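Keeping your history books (and your head) in order

I read a lot of history, mostly the fat kind. Over 600 pages, maps at the front, forty pages of notes at the back, and a cast of ministers who all seem to have been named after their uncles. I read in bed, I read at the kitchen table, I read next to things that splash. So over the years I've picked up some habits for looking after these books and for not losing the thread halfway through, and my sister keeps telling me to write them down. Fine! Off we go.

First, the spine. A new hardcover wants to be loosened before you read it. Stand it on its spine on a table, let the two covers drop flat, and then press down a few pages from the front, a few from the back, a few from the front again, until you meet in the middle. Go gently. I cracked a lovely two-volume life of a river governor by skipping this, and volume one still flops open at his second marriage every single time.

Take the dust jacket off while you're reading. I keep mine in a flat drawer under the dish towels (clean, dry, dark, what more could a jacket want?) and put it back on when I finish. If the jacket has a small tear, please don't use regular clear tape. It goes yellow and then it goes crunchy. Buy a roll of acid-free mending tape, put it on the inside of the tear, and rub it down with the back of a spoon.

Now the names. Any book about a court or a revolution is going to hand you a hundred people in the first couple of chapters. I cut an index card in half lengthwise, use it as my bookmark, and write each person down as they turn up, with the page number and two or three words. "Requena, p. 40, hates the bishop." That's plenty. When Requena comes back 200 pages later having switched sides, you'll be so glad you did it. Pencil only, because people in these books change titles constantly and you'll be erasing.

For endnotes, use a second bookmark. I know, everybody says it, but make it a different color from the first one or you'll be flipping to your own place and wondering why it isn't a footnote. I use a strip of red ribbon for the notes, with the end snipped on a slant so it doesn't fray.
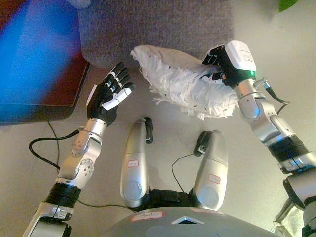
Nayeli Ocampo wrote to me that she gave up on the half-card years ago and photocopies the family tree from the front of the book instead, at a bigger size, folds it in four and scribbles all over that. She says it got her through all of Fallbridge and the Salt Barons without once mixing up the cousins, and that the copy makes a good record of the book once she's done. I tried it on the next one and she's right, it's very handy when everybody is related. For a book about strikes or sieges I'd still go with the card.

Okay, spills. Coffee on a page: blot, don't rub, then put a paper towel on each side of the wet leaf, close the book loosely and change the towels every hour or so until they come away dry. After that, a night under something heavy. You'll still have a stain, but the page should lie a good bit flatter. If it's the glossy photo section that got wet, forget about closing the book. Those pages glue themselves together as they dry, so stand it open, keep the leaves apart with wax paper, and let a fan blow across the room (not right at it).

Musty secondhand books are their own project. Mine go in a big lidded plastic tub, standing up with the pages fanned a little, with an open bowl of baking soda at the other end so that nothing can tip onto anything. I leave them for 6 days, then have a sniff. Some need another round. One history of the grain tax that I bought last October needed 4 rounds, and it still smells like a boat, but it's a wonderful book and I'm keeping it.

Shelving! I went by author for ages and could never find anything. Now I go by where and when, with the big general histories at the left end of each shelf and the lives of single people to the right of them. Leave enough room to get a finger on either side of a book, and pull it out by its middle. Tugging on the top of the spine is how you end up needing the glue, and for that, use PVA on a knitting needle, very little of it, and a couple of rubber bands overnight with wax paper underneath.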